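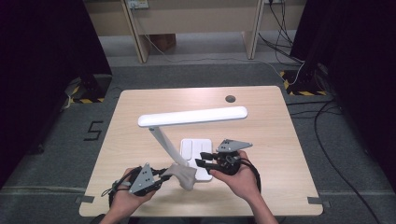 From: Struan MacAulay
To: homedesk list
Subject: Re: [homedesk] gray film on white desk lamps

Hi Samah, hi all,

Oh, I have opinions on this one! I've had a white LED lamp on my desk for years (the kind with the long flat head and the skinny angled arm) and I went through every stage of wrecking it before I worked out a routine. Answers in between your questions.

On Sunday Samah Tawfik wrote:
> Hello everyone, new desk, same old lamp, and next to the new desk
> the lamp looks filthy. It's a white Bulleo with a flat base. The top
> of the head has a sort of gray film and the base is worse. I've been
> going at it with paper towels and the stuff I use on the windows.

Stop with the paper towels! They're fine on glass but they put tiny scratches in glossy white plastic, and then the dust has somewhere to sit and it goes gray twice as fast. Ask me how I know. A soft cloth is all you want, microfiber or an old T-shirt with the seams cut off. I'd quit the window spray too. Mine left the head of my old Lultadov kind of cloudy and it never came back.

> Do you take it apart or just wipe it where it stands?

Where it stands, but unplug it first and let it cool down if it's been on. I do a dry pass over everything, starting with the top of the head, then down the arm, then the base, so whatever falls lands on a part I haven't done yet. Then the same again with the cloth barely damp and one drop of dish soap. If you can wring any water out of it, it's too wet. Keep it well away from the switch and anywhere the cord goes in.

For the arm I let the cloth hang loose and fold it around the arm like a sleeve, then pull it along. Hold the base down flat with your other hand while you do it. I used to steady mine by the head and all I managed was to loosen the joint, and it's drooped ever since. There's a little screw in there somewhere that I've been meaning to tighten since January.

> The base has these edges where the crud collects and I can't get it
> out. Toothpick?

No toothpick, or at least wrap it in a corner of the cloth first. If your base has raised sections on top like a lot of them do, the dirt packs in right along the edge. A soft old toothbrush gets it, just barely damp, and then a dry wipe. Cotton swabs work but they shed, and then you're picking fuzz off for 6 minutes.

> And does anyone know how to stop it from getting like this again?

Wipe the desk when you do the lamp, mostly. I never did, and half of what was on my base had just drifted over from the rest of the desk. Pick the lamp up and do underneath as well (you will be horrified). While you're there, run the cloth around the cable hole if your new desk has one, mine was packed with crumbs and I don't even eat at it. OK, I do eat at it.

I do the dry wipe every 2 weeks and the soapy one whenever I notice fingerprints. Somebody on here was recommending the Mac Carthaigh polish a while back, and I did try it, but it made the whole thing slippery and it smelled like a car. I wouldn't bother.

What desk did you end up getting, by the way? Last I heard you were still going back and forth over the Balotix.

Struan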